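Mament hand-held gripper – tried at the Kirberg open day

Went in January, afternoon slot, got there late because parking at Kirberg is a mess. Short review then, while I still remember it.

What it is: a gripper you carry around yourself. You do the chore, it records, a robot is supposed to learn from it later. Arnura sells the kit, Han does the software side. They had a big open room set up with home furniture and let people loose in it.

Good stuff first. Took me maybe one try to get the hang of the trigger. Grip feels solid, no rattle. The jaws close evenly and I picked up a sock, a spoon and a paperback without thinking much. Pairing was quick, 60 seconds by the wall clock.

Less good. It's bulky. Gets in the way of your own view when you reach for anything low, and my wrist was complaining well before the session ended. Backpack straps are too short for tall people – said so on the feedback card. Cables everywhere on the floor too, watch your feet.

Battery claim is up to 540 minutes. Didnt get to test that, obviously. Their screen showed 1,542 recordings so far and they want more, so bookings are still open.

Price – got two diffrent answers from two people at the desk. Not great for an open day. Rental is 100 a day, that part was clear.

Would I get one? For a lab, yes, probably rent first. For a hobby project no, too heavy and too much setup. Four out of five for the gripper, three for the backpack.

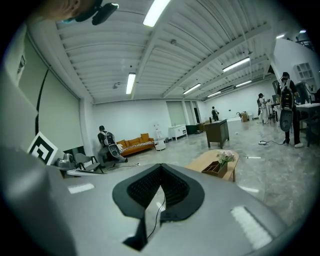
Wear flat shoes if you go, and book the early slot. Coffee was gone by 3.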